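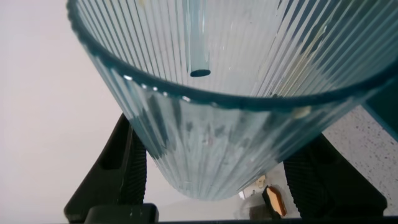
4.2 Choosing between the wrist and head views

The policy described in Section 4.1 takes both camera streams at every control step. In early training it relied almost entirely on the head stream, and grasps on clear objects suffered for it. We therefore added a gating term that sets the weight of each stream from two inputs: the opening of the gripper and a per-view estimate of how much of the target is hidden. The gate is a small network with two hidden layers. It is trained jointly with the policy and receives no labels of its own.

Clear and ribbed glass is the hard case for the wrist view. The ribs break up whatever lies behind the wall into vertical strips, and the black of the fingers shows through the glass close to the contact area. A segmentation model trained on opaque objects tends to assign these dark strips to the gripper. Our first version of the hidden-area estimate did the same and reported the glass as mostly covered while it was held in plain view. We replaced the mask with a rim detector, which fits an ellipse to the open mouth and ignores the body. The rim is usually the most stable contour at this range — even when the glass is tilted toward the camera.

The head view has the opposite problem. It covers the counter well but loses the area next to the arm. Cables add thin dark edges that cross object outlines, and large vessels are often seen only in part.
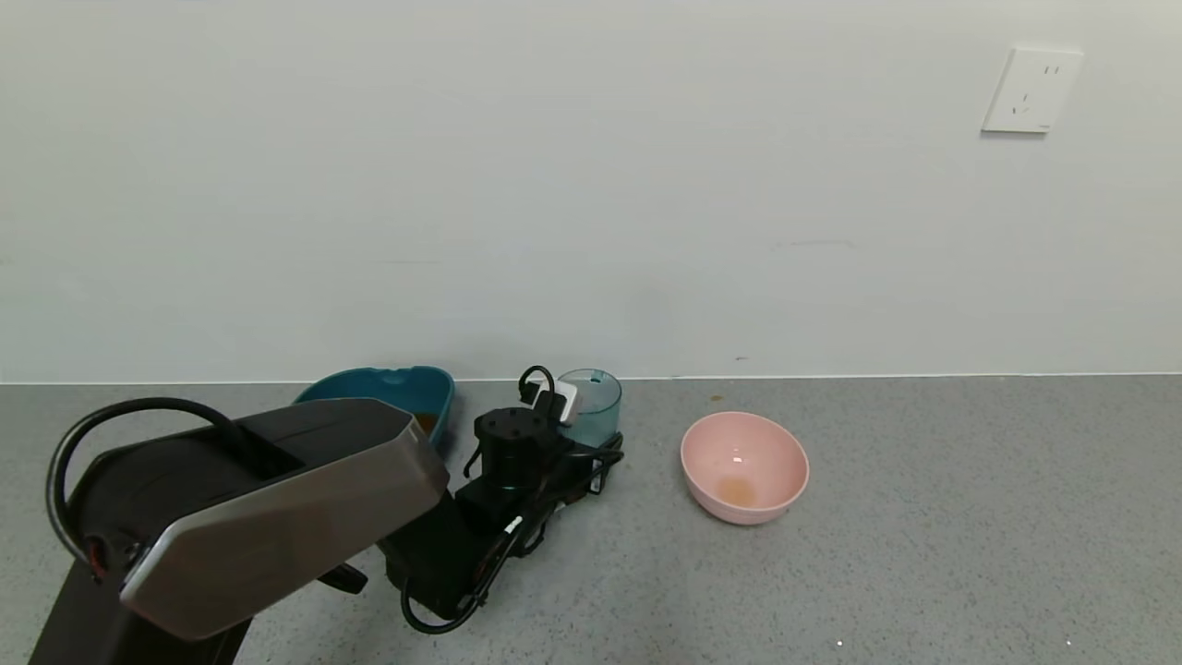
Vallejo

Figure 4. Head view of the counter at the Latudine site. The arm hides part of the teal basin; the pink bowl is fully visible.

Demonstrations were collected with the Visen teleoperation stack on a single counter. The training set holds around 200 episodes, and seven of the object layouts were held out for testing. Object positions were changed between episodes by hand and were not drawn from a fixed grid. We did not remove cables or small appliances from the counter, as the hidden-area estimate needs examples of partial cover to learn from.

At test time the gate behaves in a simple way. With the jaws open and the target far from the fingertips, weight goes to the head stream. As the target nears the gap, weight moves to the wrist stream and stays there until release. A short hold of four control steps was added to stop the gate from switching back and forth at the boundary. Without the hold, the arm showed small sideways corrections during approach, most often when the target was outside the gap but still inside the wrist view.

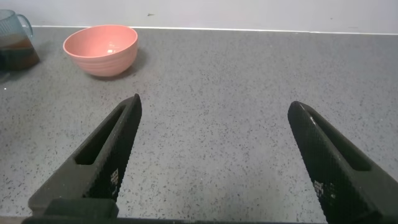
One reader of an earlier draft objected that a gate driven mainly by gripper opening might be no better than a fixed switch, and asked for a baseline with the threshold set by hand. We ran this baseline on the held-out layouts. It matched the learned gate on opaque bowls but switched too late on glass, where the rim has to be found before the fingers cover it. The learned gate switched earlier for these objects. Full results for both versions are given in Section 5.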